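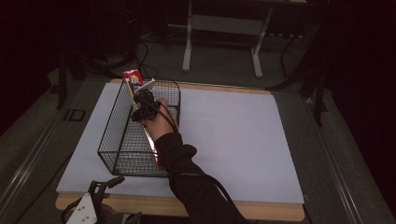

Sekar Osman was of the opinion that crackers were not a pantry item. She had held it for most of the morning, and she gave it now from the hallway, where she was lying on the floorboards with her feet up the wall for the good of her lower back. Crackers were a bench item. Crackers lived where people lived.

"There's no bench," said Suryani. "There's a table and there's a basket."

"Then they're a basket item."

"The basket was going to be for fruit."

Sekar let that one sit. In the 4 years they had shared a kitchen, fruit had entered it mostly as a flavour.

The basket was black wire and had cost more than Suryani was prepared to say. It had come from Leclerc Home on the corner, a shop that sold containers for things and then, further back, containers for those containers. The woman at the counter had wrapped it in tissue as though it might catch cold. Suryani had carried it home along the creek path with her arm through it to the shoulder, and a man walking a greyhound had said, "Yabbies?" and she'd said yes, to save time.

Now it had to hold something. That was the trouble with a basket. An empty shelf could pass for restraint, but an empty basket looked like you'd been robbed.

She tried the crackers lying down. They looked drunk. She stood them up in the back corner and they looked like the one tall cousin in a wedding photo. She tried them with the tea, and the tea fell over.

"What's happening in there?" called Sekar.

"I'm grouping."

"Grouping what?"

"Like with like."

"What are the crackers like?"

Suryani thought about it. There was a jar of Tikeo, a yeast spread Sekar's aunt sent every November whether or not the last jar had been opened. There were 2 of them now, at the back of the cupboard, regarding each other. There was half a packet of Zirnavon throat lozenges, and there was the tub of Osteo powder Sekar stirred into her porridge for her bones and then complained about until lunch. Laid out along the windowsill, they seemed less like the contents of a kitchen than evidence.

"Savoury," she said at last. "The crackers are savoury."

"So's the cat food."

The cat had been gone since before Easter, to Sekar's brother, who had a yard. The cat food had stayed. Suryani put it on the windowsill with the rest, moved it along a bit, and then put it back under the sink where she wouldn't have to decide.

"You could just leave them in there on their own," Sekar said. Her voice had come closer, though her feet, when Suryani looked, were still up the wall. She had only turned her head. "A basket for crackers. People have sillier things. My mother had a drawer for string."

"How much string?"

"None. She was waiting for some good string."

Suryani took the crackers out again and tore open the top. She sat down at the table and ate one, and then another, looking at the basket from the side.

"Are you eating the savoury?" said Sekar.

"I'm making room."

"Bring us a couple, then. And the Tikeo. The older one."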